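Jaunzems visitor places list - README

last touched 28 February 2024, Estrella Cárdenas

What's in here: one big table of places to visit in and near Jerberg. Museums, viewpoints, the old harbour, swimming spots, a few markets. 3598 rows. One row per place per season, so the same museum can turn up more than once if its winter hours are different. Do not dedupe on name alone, please. I did that once and lost the entire lake.

Started as my own notes for the Hokden walking guide, then the Zundlow ferry people wanted a copy, then it needed a README. So.

Files

places.csv - the main thing
hours.csv - opening hours, joins on place_id
notes.txt - free text, messy, mine
old/ - leave alone 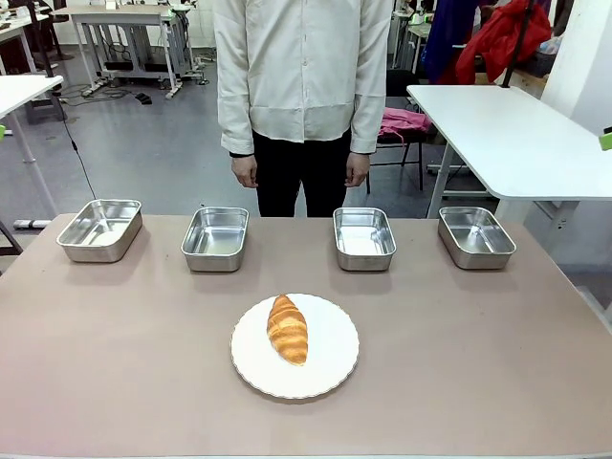
Can I use the opening hours on a printed leaflet?
Best not to without ringing the place first. The hours were right when I typed them in, but small museums change them whenever they like and the table only gets a proper going over in June. For a website it's fine as long as you show the checked_on column next to the hours.

Columns in places.csv

place_id: number, never reused. Gaps are places that shut.
name: as written on the door or the sign. If the sign and the website disagree I went with the sign.
kind: museum, view, swim, market, walk, church, other. "other" is too big, I know.
area: Jerberg centre, Jerberg harbour, Hokden, Zundlow, or out of town
season: summer or winter. Blank means all year.
price: adult ticket at the desk. 0 means free, blank means I don't know. These are not the same!! Somebody loaded it with blanks as 0 and told a coach party the lighthouse was free.
steps: y/n, are there steps to the main door
toilets: y/n/pay
time_needed: minutes, how long a normal person stays. My guess.
checked_on: when someone last went or rang

Encoding is UTF-8. If the accents come out as rubbish it's your spreadsheet, import it properly instead of double clicking. Separator is a semicolon as some of the names have commas in. The Museum of Rope, Net and Sail for one.
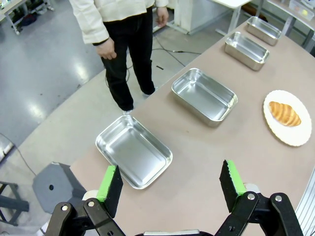 COVERAGE AND GAPS

Jerberg centre is good. I walked all of it, most of it twice. Harbour is good too apart from the far quay, where the boat shed museum has moved and I haven't been back.

Hokden is decent. The hill walks are all in, with the car parks as separate rows (kind = other). The two chapels on the ridge are in as one place, they share a key and a phone number.

Zundlow is thin. Only got 66 rows and most of those are beaches. There's a town museum, a clock museum and something to do with salt, I have the names but no hours for the salt one. If you live over there and fancy filling it in, send me the rows in the same format and I'll merge them.

Nothing on restaurants, and there won't be. They open and close too fast and people get cross. Cafes inside museums go in notes.txt, nothing fancy, just whether there is one.

Known problems

Time_needed is far too low for the science centre, I went by myself on a quiet morning and didn't queue for anything. Double it if you have kids with you.

Some prices are still the old ones. Anything with a checked_on before the last June round, treat as a hint.

The botanic garden has the wrong gate. Co-ordinates point to the staff entrance. Will fix.
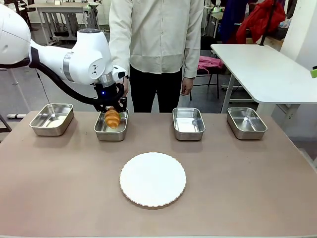

Another one is the tram museum, which has a row for summer and none for winter, but it does open in winter if you book. I couldn't work out how to put that in the table without adding a column, so it's in the notes. Same goes for the bell tower. You have to ask at the bakery next door for the stairs, and they only take small groups up.

Spelling of the street names is all over the place. The council changed a load of signs and half my rows have the old version. The search on the Jaunzems site copes with both, a plain text match wont.

How it was put together

Mostly on foot, with a notebook. Then leaflets from the tourist desk, then phone calls. Nothing was copied from other guides. Where a place gave me its own description I cut it down to one line and took out "unique" and "hidden gem".

The place_id numbers below 600 are the first batch, done by me. Everything above that came in later from other people and I've checked a fair few but not the lot. If a row looks odd and the id is high, that's probaly why.
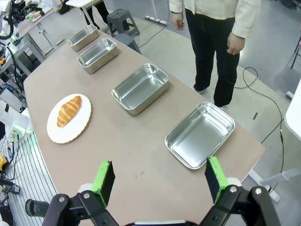

I also left out anywhere you need a permit to get in, and anything on private land, even if everyone goes there. The old quarry pool is the one I get asked about most. It isn't going in.

Using it

Free to use for anything, paid or not. Say it came from the Jaunzems list and keep the checked_on column if you show hours or prices. If you make a map out of it I'd like to see it.

Version is 2. Version 1 had area and kind the other way round in the header, if your import suddenly looks daft you've got that one, bin it.

Corrections

Send the place_id, what's wrong, what it should be, and how you know. "Went there" is fine. One email with ten fixes is better than ten emails. I do them in batches when the weather's bad.

Still to do: botanic garden gate, far quay, salt museum hours, split up "other", winter bus times for the Hokden car parks.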